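Household Encyclopedia > Kitchen and Table > Drinking Vessels > Mug

Print this page | E-mail this page

Mug

A mug is a sturdy drinking cup with a handle, usually meant for hot drinks and usually used without a saucer. I've been looking after this entry since July and I still get letters about where a cup stops and a mug begins, so let me start there. A teacup is thin, wide at the top and sits on a saucer. A mug has thicker walls and stands on its own, and it holds more. Mine takes 274 millilitres if I fill it to the brim, which I only ever do by accident.

Shape

Most mugs are either straight-sided or rounded. Straight ones stack better and are easier to print on, so your souvenir and office mugs tend to be straight. Rounded ones are nicer to wrap your hands round on a cold morning (my opinion, but I'm sticking to it!). The handle can be a full loop, a small ear for one or two fingers, or a big square thing that takes the whole fist. 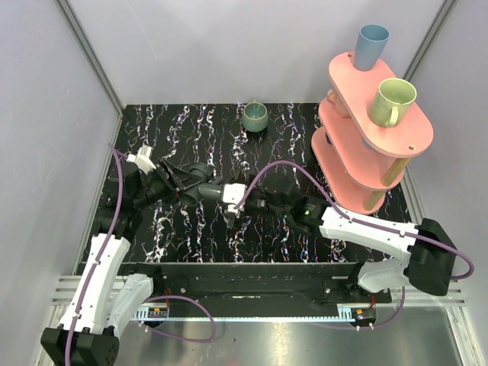 Small rounded mug in teal-green with a brownish rim.

Glaze and colour

Glaze is the glassy coat on a pottery mug. It keeps the drink from soaking into the clay and makes washing up a lot easier. A rim in a different colour from the body is very common. Sometimes the potter dips it in a second glaze, and sometimes a runny glaze has thinned at the edge in the kiln and let the darker colour through. I used to think those brown rims were wear and tear – Marlene Harms, who taught the evening class I went to, put me right on that.

Materials

Stoneware is the everyday choice, heavy and hard to chip. Earthenware is softer and often brighter. Porcelain can be made thinner, and bone china thinner again. Enamel mugs are steel with a glassy coating, very good for camping and very bad for your lips if the tea is fresh. Please don't put them in the microwave.

Care

Tea stains come off with a paste of bicarbonate of soda and water, left on for 20 minutes. Fine cracks in the glaze are called crazing. I keep crazed mugs for pens.

Reader comments (3)

Geert Michiels: You've left out moustache cups! My grandfather had one, with a little ledge inside.

Yolanda Kapoor: The bicarb worked on my old Baert mugs, but I had to do it twice.

Siebe Van Leeuwen: Is a tankard a mug? We argued over this all Thursday evening.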